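Capteur de CO2 Nadar - guide d'installation
Section 4. Mise en place et premier réglage en salle de réunion

La notice fournie par Wemton promet une installation « immédiate » et une mesure « fiable dès l'allumage ». Nous avons suivi cette notice à la lettre sur plusieurs étages et nous ne partageons pas cet enthousiasme. Les étapes qui suivent remplacent les pages correspondantes du livret.
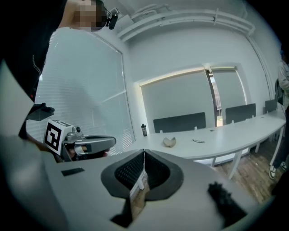

Rédaction : Alcombe, documentation technique
Version de septembre - Lecture : 9 min

4.1 Choisir l'emplacement

1. Fixez le capteur sur un mur intérieur, à hauteur de visage d'une personne assise. Le livret dit « partout dans la pièce ». C'est faux.
2. Évitez la proximité immédiate d'une bouche de soufflage. Le boîtier y lira l'air neuf et affichera un vert flatteur toute la journée.
3. Évitez aussi la table. Un participant qui parle au-dessus de l'appareil fait grimper la valeur bien au-delà de ce que respire le reste de la salle.
4. Tenez-le à l'écart des radiateurs et du soleil direct. La compensation de température existe, paraît-il ; nous n'en avons pas vu grand effet.

Note : l'adhésif double face livré dans la boîte tient mal sur la peinture mate. Prenez les vis.

4.2 Première mise sous tension

1. Branchez le câble sur le bloc d'origine. Les ports USB des écrans coupent souvent l'alimentation la nuit.
2. Attendez la fin du préchauffage. Le voyant passe au fixe au bout de 4 minutes, mais la valeur affichée continue de dériver ensuite. Ne notez rien avant 9 minutes.
3. Appuyez sur la touche latérale jusqu'au bip, puis relâchez.
4. Choisissez la langue. Le menu français comporte des traductions douteuses : « Étrange » désigne en réalité le mode externe.
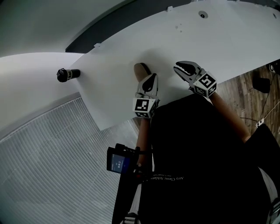

Si l'écran reste figé sur les tirets après le bip, débranchez, patientez un instant et recommencez. L'assistance en ligne conseille dans ce cas de réinstaller l'application, ce qui n'a jamais rien réglé chez nous et fait perdre l'historique.

4.3 Étalonnage

Le capteur s'étalonne tout seul, selon la brochure. Il suppose pour cela que la pièce revient régulièrement au niveau de l'air extérieur. Dans un local mal ventilé, cette hypothèse ne tient pas et l'appareil finit par sous-estimer le CO2. Procédez donc à la main :

1. Désactivez « Auto Cal » dans le menu Mesure.
2. Portez l'appareil dehors, à l'abri du vent, et laissez-le se stabiliser.
3. Lancez « Cal manuelle » et éloignez-vous. Votre souffle suffit à fausser l'opération.
4. Remettez-le en place et vérifiez la lecture le lendemain matin, avant la première réunion.

Attention : une coupure de courant réactive « Auto Cal » sans prévenir.

4.4 Seuils d'alerte

Réglez l'orange sur 1000 ppm. Le rouge est livré à 3000 ppm, valeur que nous jugeons beaucoup trop haute pour servir d'alerte ; abaissez-la selon les consignes de votre bâtiment. L'alarme sonore peut rester coupée : elle lasse vite, et les gens débranchent le boîtier.
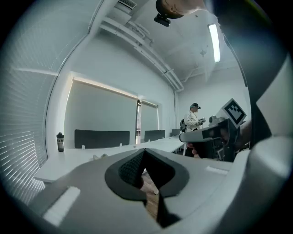
Fig. 4 - Salle de réunion avec longue table blanche, stores aux fenêtres.

4.5 Liaison avec Plato

La passerelle Plato est facultative. Elle envoie les relevés vers un tableau de bord assez joli, dont les moyennes lissent précisément les pics qui vous intéressent. Si vous y tenez, activez l'export brut dans « Avancé » et comparez-le à l'écran du capteur avant de vous y fier.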